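Prokemik - a little dataset of pickles, ferments and other things in jars

README, last touched in May

Hello! If you've landed in this folder you probably like sour food, spreadsheets or both. Prokemik is my collection of home fermenting notes, tidied up so other people can use it. It started as a scruffy notebook that lived next to the bread bin, got splashed with beetroot brine one time too many, and became a set of plain text files over one very wet winter.

What's in it

There are 320 batches in the main file, one per row. Most are vegetables (cabbage, carrots, radishes, green beans, a heroic quantity of cucumbers), and 54 are hot sauces, which I went through a proper phase with. The rest is a mixed bag: fruit shrubs, a few goes at preserved lemons, and some ginger beer that I'd only serve to people I know very well.

Each row has the following columns:

batch - a plain number, never reused
what - main ingredient, in everyday words
extras - garlic, dill, chilli and so on, separated by semicolons
salt - grams, weighed
water - grams, blank if I dry-salted
room - kitchen, pantry or shed
days - how long it sat before going in the fridge
sour - my score out of ten
crunch - my score out of ten, blank for sauces and drinks
again - yes, no or maybe
notes - whatever I felt like writing

The notes column is the fun one. It's also the messy one. I've fixed the spelling where I couldn't make sense of it myself and left the rest alone, so you'll find "bit sockish" next to batch 70 and you can make of that what you like.

Where the recipes came from

Lots of them are mine, or as much mine as a jar of salty carrots can be. A good chunk were attempts to copy the pickle plate at Surau, a tiny lunch place near my old flat that did the best sour turnips I've ever eaten. They never gave me the recipe (I asked! more than once!) so anything tagged "surau" in the notes is guesswork with turmeric in it. The ones tagged "kivi" come from the Kivi market stall, where I buy most of my cabbages and where the advice comes free with the veg.

A word on the scores

They're one person's tongue. I like things very sour and I don't much care for caraway, and both of those will show if you go digging. I tasted nearly everything at lunchtime, straight from the jar, with a fork and no bread. Scores in the early rows are on the generous side because I was just thrilled anything had fizzed. If you're making charts, I'd leave out the first 60 rows or at least colour them differently.

Please don't use the salt figures as safety advice. They're what I did, including the times I did it badly, and those rows are still in there. Anything I threw away says "binned" in the notes and has no scores at all. Use a tested recipe if you're new to this.
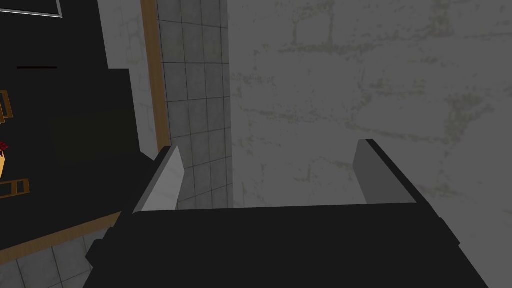

Open fingers, grey wall (render).

Things I know are wrong

Two or three hot sauces have the fruit listed under "what" and the chillies under "extras", when it should be the other way round. The shed was called "garage" for a while, so treat those as the same place. Room temperature isn't recorded, and I do wish I'd written it down - the summer jars went like rockets compared with the winter ones, and all you've got to go on is the number of days.

Using it

Help yourself. Cook from it, teach with it, draw graphs of my declining interest in ginger beer. If you publish something, a mention of Prokemik would be lovely. The only bit I'd ask you to leave out of anything you sell is the Bruvasov file, a separate page of brine recipes from the supper club of that name, who kindly let me include them for home use only.

Corrections are very welcome. Tell me the batch number and what looks off, and I'll check it against the notebook, assuming the page is still readable. New batches go in whenever I've got enough jars finished to make it worth sitting down. At the moment there's a big crock of white cabbage on the pantry floor and a row of radishes waiting for lids.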